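Wendt Rebound Board review

Price: £80
Posted August 31, 2019

I coach an under-12s side at Nemdale and we have been through three rebounders in as many seasons. The Wendt was bought in February to replace a net type whose elastic had gone. It is a flat board on a folding steel stand, with two angle settings, and it's meant for passing and first-touch work.

Putting it together took 39 minutes with the spanner in the box. The instructions are clear apart from step six, where the left and right legs are drawn the wrong way round. The bolts have held since, though I go over them before each session.

On grass the ball comes back true at short range. From further out it loses pace, and anything struck hard at the top third makes the whole thing rock. Pegs are supplied but they are thin, and I swapped them for a set from Zirken. On the steeper setting the keepers get a decent low return to dive at.
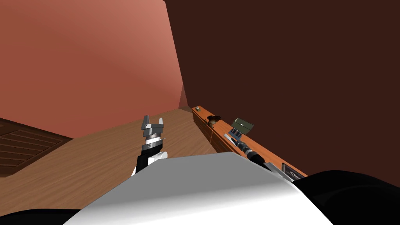

Indoors, on a wooden floor.

For hall sessions the rubber feet matter more than the pegs. Ours left no marks on the floor at Purness, but the board crept back a few inches over a set of 200 passes and had to be pulled forward again. A sandbag on the rear bar sorted it. It is loud in a hall, much louder than a net.

The maker says the face is good for 1,000 hours. We are nowhere near that. So far there is some scuffing in the middle and a small chip on one corner from being dropped out of the van.

It folds flat enough for a hatchback with the seats down, and one adult can carry it. There is no bag.

Good: true return, quick to fold, solid bolts
Bad: poor pegs, noisy indoors, no bag

Score: 7/10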